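Preparing your team for a robot at the linen and crockery shelves

Many residential homes and small hotels are now introducing a two-armed robot to take on part of the fetching and putting away. The technical installation is usually the shorter part of the job. Agreeing who does what, and changing the rota to match, takes longer and is often left too late. The guidance on this page sets out the steps followed at our Wekthorpe and Sastdale sites and may be adapted to suit your own premises.

Before you start

You will need a list of the current tasks in the area concerned, the rota for the past month, a copy of the site risk assessment and one hour with the staff of each shift. Managers should not hold this meeting on behalf of the night shift. At Sastdale the night staff first learned of the change from a notice on the door, and the trial had to be put back to December while their concerns were heard.

Step 1. Write down the work as it is done now

Ask two members of staff to record every trip to the shelves over one full shift. The record should show what was fetched, from what height, and whether the person was interrupted. Written procedures are rarely a reliable guide. The Wekthorpe record came to 248 trips, of which 22 called for a step stool that appeared in no procedure at all.

Step 2. Decide which tasks move and which stay

Mark each task as one of the following:
Robot: repeated reaching and lifting of known items.
Person: anything involving a resident or guest, glass, medication or food that is ready to serve.
Shared: the robot brings the item and a member of staff checks it.

Place a task under Shared if there is any disagreement. It can be moved later, once staff have seen the work done many times over.

Step 3. Rehearse in simulation

Ask your supplier to build a simulated room and to run the chosen tasks in it before the robot arrives on site. Staff should attend at least one of these sessions. Reaching upwards deserves particular attention. The robot's own view, looking up past its arms, differs a good deal from that of a person standing beside it, and colleagues who have seen it are better placed to say where a shelf or rail will cause difficulty.
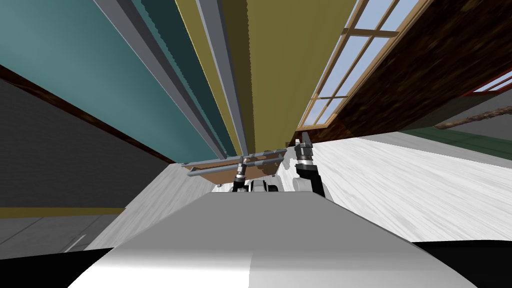
Palesa Potgieter
Workplace Change Adviser, Tekleab Housekeeping Services

During the session, pause with both grippers raised and ask the group what they would do if they were standing nearby. Would they walk past, wait, or press stop? Record the answers. They form the basis of the floor rules in the next step and should be kept in the words that staff used.

Step 4. Agree the floor rules

Keep the rules to a single page. As a minimum, they should state:
— how close a person may stand while the arms are raised;
— who may press stop (our rule is anyone, at any time, without having to explain);
— who restarts the robot, and how that person is contacted at 3 a.m.;
— where trolleys are left.

Step 5. Change the rota and the job descriptions

Time released by the robot must be shown on the rota against a named duty. If it is left blank it will be absorbed by other work, and staff will reasonably conclude that their hours are at risk. Checking shared tasks is skilled work and should be entered in the job description as such. Any change to hours or pay must go through the normal consultation process.

Step 6. Review after 100 shifts

Repeat the record made in Step 1 and compare the two. Nazar Ivanyshyn, shift lead at Wekthorpe, asked that the review also cover tasks handed back to people, and this is now part of our standard form. Four tasks have been returned so far, among them the folding of fitted sheets.

Further help

The rota template and the review form can be requested from the Vodik project desk. Please state the name of your site and the number of shifts worked there each day.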